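Drying Dishes in a Shared Kitchen
Project report by Úna Madigan
Partner: Cormac Tierney

So our project started with an argument over who left the wet plates out. Cormac and I both live on the second floor of Zollside, where 21 students share one kitchen, and the counter by the sink is always a mess. We wanted to know if the way you set up a drying rack changes how fast dishes get dry enough to put away (and if people would go along with it!).

We kept the method simple. Every plate got rinsed in warm water, shaken twice, and then either stood up in a rack or laid flat on the counter. We checked each one with a paper towel every 8 minutes and wrote down when the towel came away clean. Cormac did most of the checking – I kept opening the window and messing up his numbers, so we had to start over once.

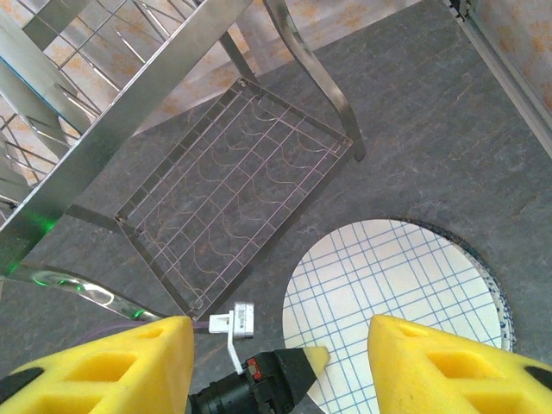 Figure 1. Wire dish rack and blue-and-white plate on the gray countertop.

The standing plates won easily, and I loved how clear it was even on our very first try. The flat ones kept a ring of water underneath, and on a smooth counter it just sits there forever. Plates pushed close together in the rack were slower too, so leaving a gap is worth the space.

Getting people to use the rack was harder. We taped up a note in October and it worked for nearly a week, then the pile came back. Next time I'd like to try bowls and mugs, and Cormac wants to test with the fan on.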